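Orange plastic tube rack (Pliltwood), reviewed next to my old wooden one

May 14, 2022

Quick one, got seeds to sort. Bought the orange Pliltwood rack in April from Stistham, $11 plus shipping. Came in 12 days. Bag, no box, no instructions. Fine, it's a rack.

What I use it for: small capped tubes, seed samples mostly. Red cap = needs a germination test, blue cap = done. 152 tubes at last count and they used to live in a mug. Not good.

Been running it alongside the wooden Anghel rack I've had forever. The wooden one is long and narrow with a row of holes, takes up hardly any room, looks nice on a shelf. Doesn't hold much though. The plastic one is the workhorse. Grid of holes, two layers, tubes go in the top panel and the bottom one sits underneath. I put both on a white board over the table so I can see anything I drop. Recomend that part whatever rack you buy.
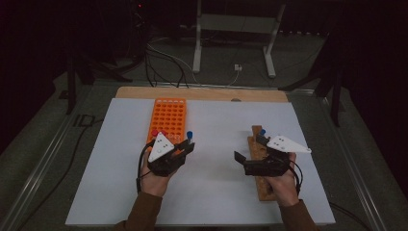
Anghel rack owner too, and mine swelled after one wash, so half the holes went tight. Had to sand them. If you're doing anything damp I'd go plastic and skip the wood completely. That was a comment on my last rack post, and fair enough. Mine has never been near a sink. Dry seed only.

Good stuff on the plastic one:

Color. Very orange. Can't lose it on a messy bench.
Caps stay easy to grab, even when the neighbors are full.
Washes in the sink, dries overnight standing on its side.
Weighs nothing.

Less good:

Weighs nothing. Bump it half full and it slides.
No row letters or numbers. I wrote mine on masking tape, tape fell off, wrote them agian.
Little tabs stick out along the side and catch on my sleeve.
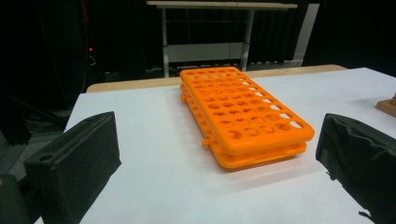

Also the gap between the layers collects crumbs of dried seed husk. A thin paintbrush gets them out. Compressed air just moves them to the other end.

Looked at the Rornadier one before buying, $17, comes with a lid. Didn't want a lid. If you carry tubes around you probably do, so maybe spend the extra.

Would I buy the orange one again, yes, probably a second one this summer so red and blue can have a rack each. Wooden one stays for the batch I'm working on that day.

4 out of 5. Point off for no labels.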